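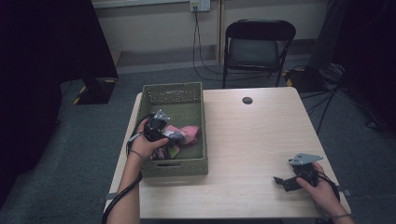
Meia sem par não é lixo, escreve o Senad Vukčević nos comentários do post anterior, e pergunta se na Ionescu as deitam fora ou não. Não deitam, Senad. Já lá vou.

Dia aberto na Ionescu, em Loltstead, terça de manhã. Separação e dobragem de roupa usada, portas abertas até à uma. Escrevo isto no comboio de volta, desculpem as gralhas.

Chegar: autocarro da estação, cerca de 33 minutos, com uma volta inútil pelo parque de retalho. Entrada sem inscrição. Dão um autocolante com o nome, o meu caiu logo na escada. Café fraco, bolachas boas.

Primeira sala, recepção dos sacos. Tudo pesado à entrada, tudo escrito num quadro branco. No dia anterior tinham entrado 298 quilos, estava lá ainda a marcador azul. Cheira a armário fechado. Os sacos abrem-se numa bancada alta e há uma primeira escolha, muito rápida: casacos, calças, roupa de cama, miúdos. Os miúdos são o que fica no fundo de tudo – meias, lenços, panos, fitas de roupão, luvas de criança. É a parte de que eu queria falar.

Os miúdos vão em cestos pequenos. Nada de caixotes. O cesto que vi em cima da mesa era rectangular, verde-azeitona, entrançado, com um rasgo do lado para pegar. Lá dentro uma coisa cor-de-rosa amarrotada, meia ou pano, não percebi à primeira, e mais um bocado de tecido estampado em rosa e verde. Pouca coisa por cesto, é de propósito. O Zlatko Dimitrov, que nos guiou, explicou: cesto cheio demais e as pessoas começam a remexer, tiram sempre o que está por cima, o resto envelhece lá em baixo. Em minha casa é exactamente isto.

Regra deles para a mesa: uma peça de cada vez, tirar, esticar, decidir. Se é meia, vai para a fila das meias. Se é pano, dobra em quatro. Se não se sabe o que é, volta ao cesto e fica para o fim da manhã. Gostei desta última. Em casa perco mais tempo com as três peças misteriosas do que com o resto da máquina toda.

A mesa, já agora. Tampo claro, a imitar ou não madeira, não perguntei, cantos arredondados. Os cantos contam, com malha fina um canto vivo puxa fio. Tem um furo redondo para cabos perto da borda de trás e eu fiquei a pensar em quantas meias de bebé cabem ali. Perguntei ao Zlatko. Riu-se e não respondeu.

Chão de alcatifa, cinza azulado. Isto achei estranho numa sala de roupa, o cotão agarra-se a tudo. Diz ele que herdaram o chão e que aspiram duas vezes por dia. Cadeiras dobráveis pretas, assento almofadado, mas quem trabalha na dobragem prefere estar de pé, pelo menos foi o que nos disseram.

Agora as meias. Há uma parede de molas na sala do lado, cada meia solteira presa numa mola, por cor. Ficam um mês. Quando aparece o par, saem juntas, dobradas uma na outra (não em bola, a bola estraga o elástico – discussão acesa no grupo, metade das pessoas faz bola a vida toda e não tenciona mudar). Passado o mês vão para a Pritel, que as desfia para enchimento. No último balanço contaram 2.294 meias sem par. Perguntei três vezes se tinha ouvido bem.

Demonstração de dobragem às onze. Camisola em três, calças em três, lençol de elástico... o lençol de elástico foi uma confusão, a senhora à minha frente sabia um método melhor do que o deles e acabou ela a demonstrar. Melhor momento da visita. Não consegui apontar os passos, alguém que saiba que me escreva.

Loja à saída. Cestos novos da Platham, caros. Cestos usados por sete euros, sem marca nenhuma, trouxe um. Panos de cozinha ao molho, não trouxe e já me arrependi.

O que correu menos bem: grupo grande demais para a sala da dobragem, ouvia-se mal lá atrás. Casa de banho só uma. Faltam placas, entrei duas vezes no armazem por engano. E acabaram as bolachas antes do meio-dia.

Para quem quiser ir: há outro em Abril. Cheguem cedo, levem um saco com miúdos vossos, eles aceitam à porta e deixam-vos separar na bancada com eles. Sapatos não aceitam. Cabides só de madeira.

Senad, se ainda tens aquela gaveta, traz a gaveta inteira, vamos juntos. Eu levo as minhas, são mais do que gostava de admitir. Próxima paragem é a minha, fico por aqui.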